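Koddale
Pince à main Puma, en kit ou montée
Boutique > Préhension > Pinces à main

Pince à main Puma, deux doigts parallèles, patins bleus
140 € le kit complet, visserie comprise
Expédition depuis l'atelier sous 5 jours ouvrés
Réf. 1121

La Puma est née sur un coin d'établi, dans l'atelier partagé où nous passions nos soirées à nous disputer gentiment l'imprimante, et elle en a gardé le caractère : une pince que l'on monte soi-même, que l'on démonte sans état d'âme et que l'on tient à la main pour apprendre les gestes qu'un bras refera ensuite. Beaucoup d'entre vous construisent un petit bras à la maison (sur la table de la cuisine, on ne va pas se mentir) et se retrouvent avec une mécanique qui marche très bien et aucun mouvement à lui donner. C'est pour vous que nous l'avons dessinée. On attrape, on serre, on pose, on recommence, et l'on garde la trace de tout cela pour la suite du projet.

Le corps est noir, nervuré, large à la base. Les deux biellettes remontent vers le centre et s'articulent sur des axes que vous pourrez graisser de temps en temps, une petite goutte, pas davantage ! Au bout des doigts viennent les patins bleus, en caoutchouc souple, et c'est là que nous avons passé le plus de temps. Nos premiers patins étaient trop durs : ils tenaient magnifiquement une clé plate et laissaient filer tout le reste. Les actuels s'écrasent un peu, épousent la forme de l'objet et reviennent en place, et ils conviennent aussi bien à la mousse qu'à la faïence. Comme toute la vie d'une maison tourne autour de l'eau, nous faisons nos essais là où vous ferez sans doute les vôtres, c'est-à-dire près de l'évier ou du lavabo, avec la vaisselle et les éponges de tous les jours. 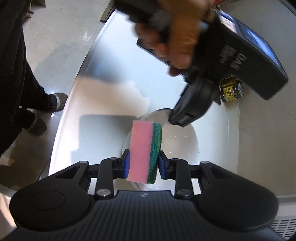 Une éponge de cuisine tenue debout entre les deux patins, au-dessus de la vasque.

L'éponge est d'ailleurs devenue notre objet préféré pour régler une pince neuve. Elle pardonne beaucoup, elle montre tout de suite si l'on serre trop (elle se creuse) ou si les doigts ne sont pas bien en face l'un de l'autre (elle part de travers), et tout le monde en a une sous la main. Commencez par la prendre par les grandes faces, mousse d'un côté et grattoir de l'autre, et déplacez-la lentement d'un bord à l'autre du plan de travail. Quand le geste devient naturel, essayez par la tranche. C'est nettement moins facile, et c'est très instructif pour la suite.

Ce que contient le kit

Corps et platine nervurée, noirs
Deux biellettes complètes avec leurs axes
Deux doigts et deux patins bleus
Un jeu de patins de rechange
Visserie, clé coudée et sachet de graisse
Notice de montage en français, imprimée

Le montage

Comptez une bonne soirée si vous êtes du genre méthodique, deux si vous aimez bavarder en travaillant. Aucun perçage, aucune soudure. Posez toutes les pièces à plat avant de commencer et présentez les biellettes à blanc, sans serrer, pour vérifier que les doigts se ferment bien parallèles. Serrez ensuite les axes par petites touches, en alternant gauche et droite. Un axe trop serré donne une pince qui accroche en milieu de course, et c'est, de très loin, le souci dont on nous parle le plus. Un quart de tour en arrière et tout rentre dans l'ordre.

Les patins se glissent en dernier. Ils résistent un peu la première fois, c'est normal, et un chiffon humide aide bien.

Travailler à deux pinces

On nous demande souvent s'il vaut la peine d'en prendre une seconde. Si votre projet se limite à prendre et à poser, une seule suffit largement, gardez vos sous pour le bras. Mais dès que l'on veut frotter, verser, ouvrir ou essuyer quelque chose, il faut bien que l'autre main retienne l'objet, et l'on comprend très vite pourquoi nous avons deux mains nous-mêmes. La vaisselle est un excellent terrain pour cela : une pince au bord du bol, l'autre à l'éponge, et l'on découvre toutes les petites corrections que l'on fait d'ordinaire sans y penser.

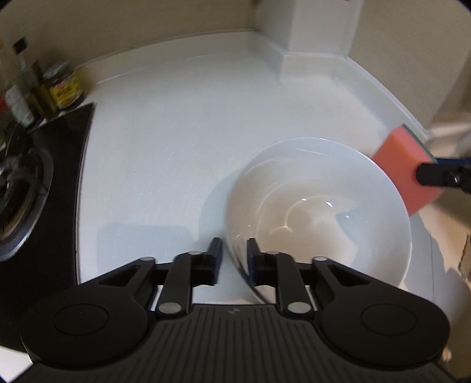 Pour débuter à deux, choisissez un bol assez lourd, qui ne s'échappe pas au premier contact, et dégagez un bon morceau de plan de travail. Approchez d'abord la pince qui retient, sans forcer, et n'amenez l'éponge qu'une fois le bol stable. Allez-y doucement : la plupart des gens vont beaucoup trop vite au début, et un bras modeste ne suivra jamais cette cadence. Si vous avez commandé deux kits, repérez-les avec un bout d'adhésif de couleur, vous nous remercierez au moment de ranger vos enregistrements.

Thảo Tô, qui a repris avec nous toute la notice, a fait ses essais à deux pinces jusqu'à la référence 1 336 de son carnet (elle numérote tout, et nous avons fini par faire pareil). Ses conseils de prise en main figurent désormais dans les dernières pages, et ils valent vraiment la lecture, même si vous avez l'habitude de sauter les notices.

Compatibilité

La platine se fixe sur l'adaptateur Handomov, vendu séparément, pour passer de la tenue à main au montage en bout de bras. Les anciens doigts Dosley ne conviennent pas : l'entraxe a changé et les patins ne s'emboîtent plus. Si vous en avez encore un lot dans un tiroir, écrivez-nous, nous avons gardé les fichiers de la cale d'adaptation et nous vous les enverrons volontiers.

Entretien

Un coup de chiffon doux après chaque séance, surtout si vous travaillez près de l'eau. Les patins se retirent et se lavent au savon ordinaire. Évitez les solvants, qui les rendent collants. Ne plongez pas la pince entière dans l'évier, les axes n'aiment pas ça du tout.

Disponibilité

Kit complet : en stock
Version montée et réglée à l'atelier : prochaine série en mai, réservation ouverte
Patins bleus seuls, la paire : en stock
Adaptateur Handomov : en stock

Une question avant de commander, une pièce perdue sous le frigo, une idée d'amélioration ? Écrivez-nous depuis la page Contact en précisant la référence du kit, et joignez une photo de votre montage si vous le pouvez, cela nous aide beaucoup à vous répondre (et puis nous adorons les recevoir !).

Fiche mise à jour le 28 mars 2026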